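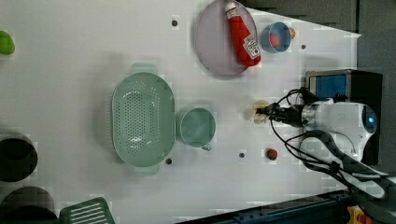
The Hurkbridge Long Colander in Sage

I've been selling kitchen things for a good while now and I have a soft spot for colanders, so bear with me, this page is longer than it needs to be. The Hurkbridge is the long oval one with a wide tab handle at each end, and it's the one I reach for at home (mine is sage too, I didn't even try to be different). If you've only ever owned a round one with skinny wire handles, you'll notice the change the first time you drain a big batch of potatoes!

What I like about it

The shape, mostly. A long oval sits nicely in a narrow sink and leaves you room at the side to get a hand in, or run the faucet, or drop in the dirty spoon you forgot about. The holes in the base are small and round and set out in rows. Rice stays put, mostly. Orzo stays put. Quinoa doesn't, and I'd rather tell you that now than have you write to me with a clogged drain.

The tabs are wide enough to grab with oven mitts on, even the big puffy kind. I carry mine across the kitchen full of pasta and I've only dropped it the once, and that was the dog.

The color

Everyone asks, so: it's a soft, grayish green. It's quieter than the mint we used to carry. I've put it next to the round green Fitow mug so you can see how close the two are. They aren't an official set, but on a shelf together you'd think they were. The big plate in pale grayish lilac is from our Femlow range and I love that color with the green. A little blue cup, a strawberry, the ketchup bottle, it all looks cheerful around it, and that's how my table tends to go on a Sunday anyway.

Sizes and bits of information

Length, tab to tab: 20 inches
Width at the middle: 12 inches
Color on this page: Sage
Also made in: Oat, Slate
Stock number: 352
Dishwasher: yes, top rack
Microwave: no
Sold: singly, or in a case of 4 for cafes and camp kitchens

Please measure your sink before you order. I mean the inside of the basin, down where it curves, not the rim. It's the main reason these come back to us, and it's such a pain to repack a thing this shape.

Looking after it

Rinse it right after you use it, especially with anything starchy. If pasta water dries in the holes, soak the whole thing in warm soapy water for a bit and go over the base with an old toothbrush. I don't use scouring pads on mine. Tomato sauce can leave a faint pinkish shadow if you leave it overnight, and a paste of baking soda and water took that off for me on the second go.

Don't set it on a hot burner or over a pan of boiling water as a steamer. People do ask! For steaming, have a look at the Yau basket, which was made for it and folds down flat.

What folks use it for

Draining and rinsing, sure. I've also heard from a customer who keeps hers on the counter as a fruit bowl, which works great with peaches as the air gets in underneath, and one who takes his out to the garden, fills it with beans, hoses the lot down outside and never brings the dirt in. I tried that last August and now I do it too. It's very good for berries, by the way. You can spread them out in one layer along the base and pick through them, where a deep round colander squashes the ones at the bottom.

Ordering

Pick your color from the menu and put it in your cart as usual. The mug, the plate and the cup are each sold on their own pages, so the price you see on this one is just for the colander. We wrap everything in paper. If yours arrives chipped or bent at one of the tabs, send me a photo and I'll get another one out to you, and you can hang on to the first for the garden.

Slate is out until the next delivery. Oat and Sage are both in stock.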